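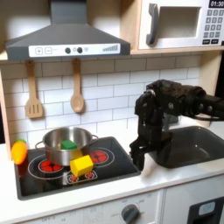 FOR IMMEDIATE RELEASE
13 August 2022

Skillow and Bayram Publish Open Practice Guide for Tabletop Robot Trials

Free guide gives small labs a shared way to set up, run and report kitchen-style manipulation tasks

HORNSKA - Skillow, a robotics testing group, and its partner Bayram today released the first full edition of the Gilis Practice Guide, a set of plain rules for running robot arm trials on tabletop and play-kitchen setups. The guide is free to read, copy and adapt, and we are thrilled to finally get it out the door!

Robot learning has grown fast, and a lot of the best work now happens on small benches with low-cost arms and everyday props. What has been missing is a common way to say what was done. One lab calls a trial a success when the block touches the pot. Another wants it inside the pot with the gripper open. A third stops the clock when the arm is back at its rest position. All of these are fair choices, but the numbers that come out of them can't be set side by side.

Gilis takes on that problem with short, checkable rules. The draft was tried out over 2,489 trials at Bayram's test rooms in Hornska, and almost every section was rewritten at least once along the way. The section on start positions was rewritten four times - it turns out people have strong feelings about where a pot should go.
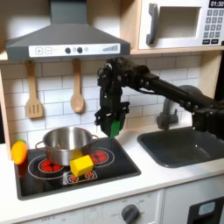 A gripper holds a small green object over the stovetop of a play kitchen, beside a stainless steel pot.

What the guide covers

The guide is split into four parts: the workspace, the task, the run and the report. Each part opens with a one-page checklist that can be printed and taped up next to the bench.

For the workspace, labs are asked to record every item within reach of the arm, including items the task never touches. Background props matter more than many teams expect. A policy trained with a certain object in view may behave differently when that object is moved or taken away, so the guide treats the whole reachable area as part of the test.

For the task, each trial needs a one-sentence goal, a start state and an end state, all written down before the first run. The end state has to be something a second person could check by looking at the bench. "Block is in the pot and the gripper is clear of it" passes. "Robot completes the task" does not.

For the run, the guide asks for at least 100 trials per task before a success rate is published, with 500 recommended when two systems are being compared. Every attempt goes in the log, including those ended early by the operator. 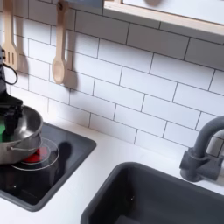
Handling rules for rigid and shiny objects

Metal cookware gets its own chapter, and it is the one our early readers have written to us about most. Polished surfaces can confuse depth sensing, and a thin rim gives two fingers very little to hold on to. The guide asks labs to set a grip force limit for each object, to note which part of the object is grasped, and to keep hands out of the workspace whenever the arm is powered. It also sets a maximum lift height for heavy or hard items above a work surface, to be chosen by the lab and written on the checklist.

Clear plastic is covered in the same chapter, with advice on lighting and on logging where each transparent piece starts.
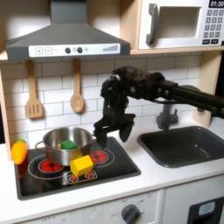
Gilis also gives labs a shared set of words for the state of the bench between one action and the next, and this may be the part we are proudest of. Too many logs say only "done" or "not done." Under the new rules, the operator notes where the gripper is, whether it is holding anything, and where each task object rests. With a green block in the pot, a yellow block in front of it and the open gripper hanging empty beside the right side of the pot, the entry takes one line, and any reader of the log can picture the bench. The guide includes 700 sample entries written in this style, sorted by task type, so that new operators can learn the format in an afternoon.

Availability and next steps

The Gilis Practice Guide is available now from Skillow and Bayram at no cost. The download includes the full text, the four checklists, a blank log sheet and the sample entries. Labs may translate or shorten the material as long as they say which edition they started from.

Comments on the first edition are open through the end of October, and we would love to hear from classrooms and hobby groups as well as research labs. A revised edition is planned for November, with a new chapter on drawers, doors and faucets.

About Skillow
Skillow develops test methods and training materials for small-scale robotics.

About Bayram
Bayram runs shared robot test rooms in Hornska for research teams and schools.

Media contact: Skillow Press Office, Hornska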